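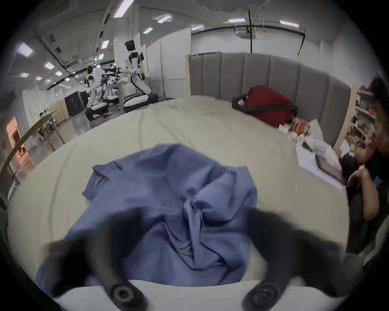

Gripper fingers over a blue shirt, cream sheet underneath.

April | Course notes by Bezawit Yilma
Filed under: Robot Practice, Handouts, Unit 2

Good practice with the hand-held gripper: soft goods on a bed

Welcome back, everyone, and thank you for the patience you showed last time when we ran over (I know some of you had a bus to catch!). These notes go with the session on working rules for garment demonstrations. Please read them before you come in, even if you have already folded more shirts than you care to remember, and bring your copy of the Skutine checklist with the wide margins so you have room to scribble.

We'll start with the pinch, which is where most of the arguments begin. A shirt lying flat gives the fingers very little to hold. A shirt gathered up into a fold, like the blue one at the top of this handout, gives them a ridge to close on, and our house rule asks you to go for the ridge when there is one. Come in with the fingers open, one on each side, and lower them slowly enough that a person watching could say "stop" and be heard. If you miss, open the fingers all the way before you try again. Please don't chase the cloth across the bed with half-closed fingers. I have done it myself, and the recording was no use to anyone.

Keep the miss in the recording, by the way. Kieran Mapplebeck asked about this after the Karkel exercise and it was a very good question, so I'll repeat the answer for those who had left. A missed pinch followed by a clean second attempt is a good demonstration and should be labeled as one attempt with a recovery. A take where you put the tool down and straightened the shirt with your bare hand is a different thing, and the rule there is to mark it and start over. 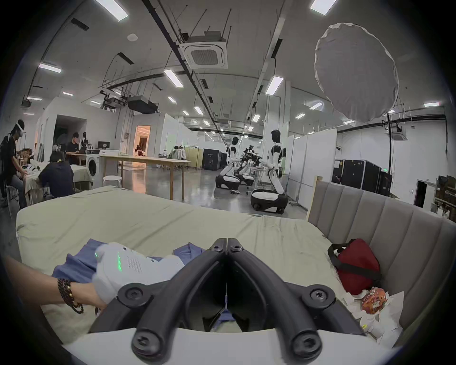

Bezawit Yilma
Course lead, Robot Practice, Herkska

Now for the other hand! The free hand counts as part of the demonstration. Wear the sensor glove for the whole take and glance at the lights on the back of it before you begin; in the picture all three are green. Press down on the folded part of the garment with a flat hand, and keep it steady while the gripper works. The cloth needs something to pull against, the same as when you smooth a pillowcase at home with one palm and tug with the other.

On sleeves and cuffs, our rule is that nothing may hang over the sensors. Bracelets are a matter for your session lead, so ask before you start, and if you begin a take with one on, leave it on until the take ends. The point is to have both hands look and move the same from the first second to the last.

About cords. Any cord near the fingers should be checked with the gripper open and again with it closed, and you should be able to do both without it catching. Saron Dinsa wrote this up nicely in the Woldegiorgis notes and I would only be copying her, so do go and read them.

Session length is 10 takes, then put the tool down and let your wrist rest. I know it feels slow. Last term's group handed in 81 takes and we kept around two thirds, and the ones we dropped were mostly from the ends of long runs.

For next time, write up one of your own takes in half a page: where you pinched, what the free hand was doing, and what you would label it. Hagos Moges will collect them at the door.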